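About us > The company > Who we are and how we work

Search this site Search Enter a keyword Go

Flekthorpe Seed Testing

Flekthorpe Seed Testing is an independent laboratory providing purity, germination, moisture and vigour testing for cereal, pulse and small-seeded crops. We also carry out cleaning trials on farm-saved seed and hold reference samples for growers, merchants and packers. The company is privately owned. It does not breed, sell or broker seed.

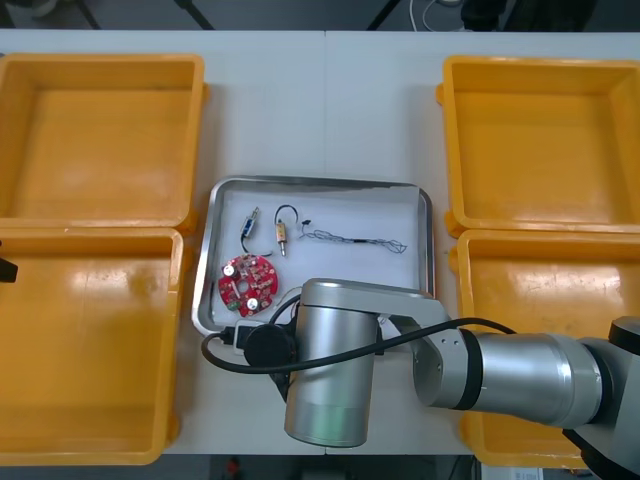
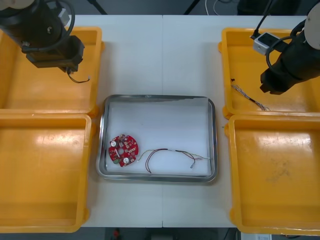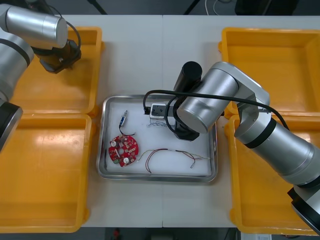 White table, yellow bins and steel tray (all three views).

Background

The laboratory began as the testing room of Amwood, a merchant's yard handling wheat, barley and field beans. Growers who did not sell through the yard asked for the same tests, and the work was separated from the trading side so that results could be issued without a commercial interest in the lot. The present company was formed at that point and moved to its own building at Flekthorpe. The Amwood name survives as the title of our cleaning trials service, described further down this page.

The building has a ground floor for intake, dividing, purity and moisture work, and an upper floor for germination cabinets and the sample store. Intake is kept behind a separate door to limit dust. Treated and untreated seed are divided in different rooms with separate equipment.

What we test

Purity. A working sample is drawn from the submitted sample and separated into pure seed, other seeds and inert matter. Each fraction is weighed and reported as a percentage by mass. Other seeds are identified to species where possible, and to genus where the condition of the seed does not allow more. Broken seeds larger than half the original size are counted as pure seed.

Germination. The standard test uses 400 seeds taken at random from the pure seed fraction, set out in 4 replicates. Substrate is paper or sand depending on species. Seedlings are assessed as normal or abnormal, and remaining seeds as hard, fresh or dead. If the spread between replicates exceeds the permitted tolerance the test is repeated in full. We do not discard a single outlying replicate.

Moisture. Oven method, on ground or whole seed according to species. Samples for moisture must arrive in a sealed, airtight container filled as completely as practicable. Paper bags are not suitable and the result will be marked accordingly.

Vigour. Offered for peas, beans and oilseed rape. Conductivity is used for peas and controlled deterioration for rape. For beans we advise a cold test, which takes longer. Vigour results are not interchangeable with germination results and should not be quoted in place of them.

Thousand seed weight. Usually requested together with germination so that a seed rate can be calculated. It can be added to any sample at intake.

Amwood cleaning trials

A cleaning trial shows what a given screen and airflow setting will remove from a lot, and how much good seed is lost in doing so. We run a portion of the sample over a laboratory cleaner, weigh each outlet and carry out a purity analysis on the cleaned fraction. The report lists the screen sizes, the air setting and the mass recovered at each stage. Full-scale equipment will not behave identically — feed rate and screen wear both matter — but the comparison between settings is normally reliable enough to choose a starting point.

Lots with cleavers, wild oats or ergot should be declared on the form. Ergot is reported by number of pieces and by mass.

The Gellis store

The reference store is named Gellis after the field on which the building stands. It holds a retained portion of every sample tested, kept cool and dry in labelled packets. The store held 3807 packets at the last stocktake in October. Retained samples may be retested at the client's request. Treated seed is kept in a separate cabinet and is returned or disposed of through a licensed carrier at the end of the retention period.

Submitting a sample

The result applies to the sample received. A certificate cannot correct for poor sampling, and most disputed results we see can be traced to the bag and not to the bench. Take primary samples from several positions and depths in the heap or trailer, combine them, mix well and reduce by dividing. Do not take the whole sample from the surface or the edge.

Minimum sample sizes are given on the intake form. Small-seeded crops such as clover need far less than wheat; beans need the most. Label the inside and outside of the bag. State the crop, variety, lot reference, treatment (if any) and the tests required. Forms without a lot reference are held until we have been able to contact the sender.

Samples are accepted at the counter until 4 pm on working days. Those arriving later are booked in the next morning.

Reporting

Results are issued by email as a signed certificate. Interim germination counts can be given on request, but they are provisional and must not be used on a label. Our current schedule covers 49 species. Others can be tested by arrangement, in which case the certificate will state the method used.

Quality arrangements

Balances are checked daily against reference weights and the check is recorded. Cabinet temperatures are logged continuously. Analysts take part in blind comparison rounds, in which the same divided sample is examined by each analyst in turn, and differences outside tolerance are followed up before further certificates are issued for that species.

Our working practices for dividing and purity were rewritten with Abubakar, a consultancy in laboratory methods, and are reviewed every year before the autumn intake. Clients may ask for a copy of the procedure relevant to their test.

Complaints and queries about a result should quote the certificate number. The retained sample is examined first, and a second analyst carries out the repeat.

Contact | Privacy | Terms of testing | © Flekthorpe Seed Testing. All rights reserved. | Back to top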